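Hand-held gripper budget, second pair or spares?

torque_ledger
Planning next year's order for the Moltstead project. We run one pair of hand-held grippers for household collection. Trotesent quotes 1,127 per pair, lead time 5 weeks. Options are a second pair, or one pair plus fingertip and pivot spares. Budget closes in December.

pinion44
Spares. Fingertips are the wear item. We replaced 3 sets before anything else on ours needed attention.

kv_bench
Disagree. Spares don't help when the linkage goes out of square. With one pair you stop collecting until it comes back. Price the idle operator hours and the second pair pays for itself.

pinion44
Only if you ship it out. The Kusemon linkage comes apart with a hex key. Is the Trotesent one riveted?

torque_ledger
Pinned, removable. The manual lists it as user service.

pinion44
Then my answer stands.

Šimek_fan
What objects? Rigid boxes and soft film packaging load the tips differently. Size the spares order from that.

torque_ledger
Mixed, mostly packaging and bags. Typical bed setup: 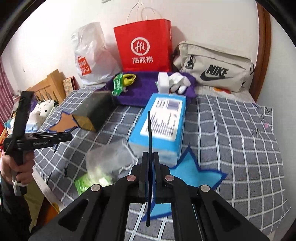
Bed task, both grippers in hand. Blue package in the middle, tray and shopping bags at the back.

Šimek_fan
Lots of thin plastic there. I'd order soft tips as well as the stock ones.

kv_bench
Also put a proper wrist lanyard on the list. I see a cord knotted on the left handle. 13 per unit from the same supplier.

torque_ledger
Adding lanyards and soft tips. Still undecided on the second pair. Will ask Trotesent whether they hold the quote into January.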